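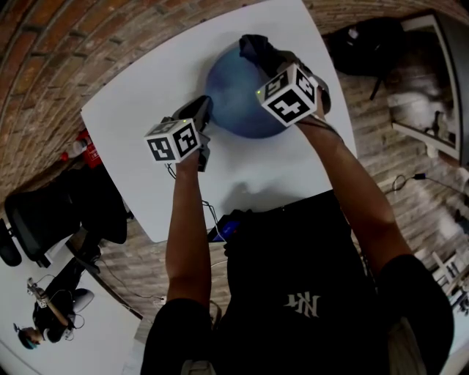
Page last changed: 10/15/23

Kurgate ball

Kurgate ball is a hand game for two sides, played across a table with one large ball. It takes its name from the market town of Kurgate, where it was first played in the back rooms of inns, and is now found mostly there and in the nearby villages of Salwood and Gravska.

Play

A side has two players, who stand at the same end of the table. The ball is placed in the middle and must be kept touching the table top at all times. Players push, roll or press it with their hands. A point is scored when the ball drops off the far end, and lost when it falls off either long side. The first side to reach 4 points takes the round.

Lifting the ball is a foul in every version of the game. Holding it still is allowed for a slow count of three, except in Salwood, where players may hold it as long as they like and rounds can go on for most of an evening.

Equipment

Early balls were made of leather stuffed with rags or horsehair and were seldom quite round. Rubber ones replaced them after the war. There is no fixed colour — dark blue is common, as are red and plain brown. Tables vary in length, and older players tend to prefer a bare top without varnish, on which the ball rolls more slowly.

History

The earliest known mention is in the account book of a Kurgate innkeeper, who paid for "a new ball for the long table". The rules were passed on by word of mouth until Mutua Bakilana, a schoolteacher, wrote them down in a short booklet. His text is still used, though Gravska players do not accept his rule on fouls.

The Rugemalira Cup, the main contest, is held each July in the Kurgate corn hall. It drew roughly 430 people in its best year. Women's sides were first admitted after a long dispute over whether the cup's founding deed allowed them.

See also: Table games; Inn games; Salwood rules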